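How to stop your mouse sensitivity changing every time you launch Drudik

If you play Drudik for more than a week you will meet the sensitivity bug. You log in on Friday evening, swing round to look at a teammate and find yourself admiring the ceiling. Your hands haven't got worse overnight (mine have, but that's a separate page). The game has quietly gone back to its default mouse settings.

It does this because Drudik keeps two copies of your controls, one on your machine and one on its server, and when they disagree it believes the server. The server is usually wrong. The fix takes a few minutes and you only have to do it once per patch.

Before you start

Close the game properly. Closing the window leaves the launcher sulking in the tray, so right-click the icon and choose Quit. Then write your current sensitivity down somewhere. On paper is fine. I play at 2 with the mouse set to 865, a number I arrived at by knocking the slider with my elbow and have defended in arguments ever since.

Turning off the sync

Open the launcher and go to Settings, then Account, then scroll past the newsletter options to Cloud Profile. Untick "Restore controls at login". Leave "Restore cosmetics" ticked or you will spend your first match back dressed as a recruit.

Now start the game, go to the practice range on Clatville and set your sensitivity by hand. Type the value in the box and press Enter. If you drag the slider it rounds to whatever it fancies and shows you the number you wanted anyway. 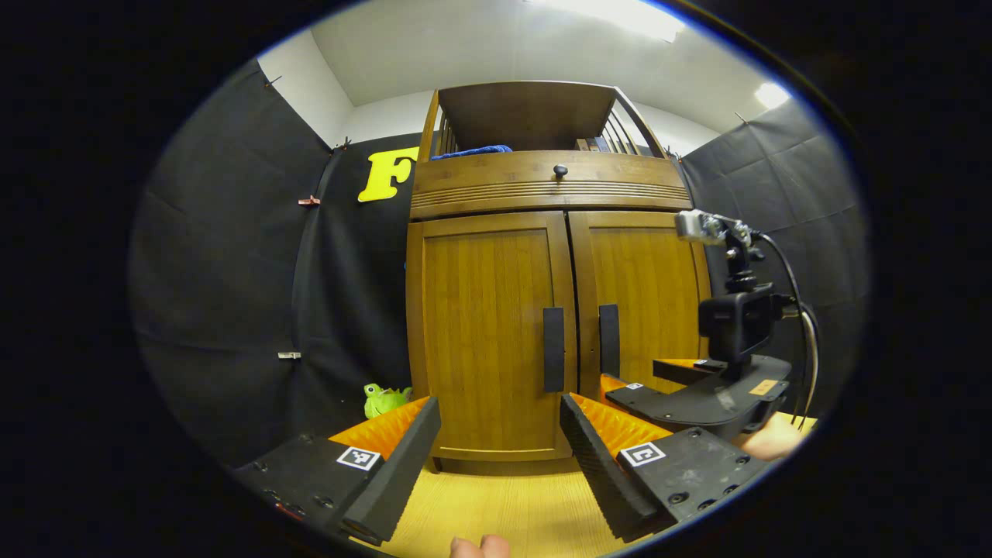
The cabinet, drawer on top, two doors below.

Locking the file

Quit again, all the way. In your Documents folder find Drudik, then Profiles, then a file called input.cfg. Open it in Notepad and look at line 287, which should start with mouse_scale. Check it matches the number you wrote down. If it says 100, the sync got in before you did, so change it and save.

Right-click the file, choose Properties and tick Read-only. Click Apply. The game can still read your settings but it can't scribble over them any more.

Inger Østergaard on the forum prefers to make the whole folder read-only. Don't. It also stops the game saving your key bindings and your match history, and in my case it crashed the results screen after the only game I won that month.

Checking it worked

Go back to the range and stand on the yellow line facing the far target. Sweep your mouse from one side of the mat to the other and notice where you end up. Restart the game and do it again. You should finish in the same place. If you don't, look at whether your mouse software is switching profiles when the game opens. Prindadeck is a terror for this: turn off "Detect games automatically" on its first tab.

After a patch

Patches replace input.cfg whether it is read-only or not. The September one did it twice. Keep a copy of the file on your desktop, paste it back in, and tick Read-only again.

Thanks to Grímur Eyvindsson for finding the line number, and to Branwen Ruddock for pointing out that I had it wrong in the first version of this page.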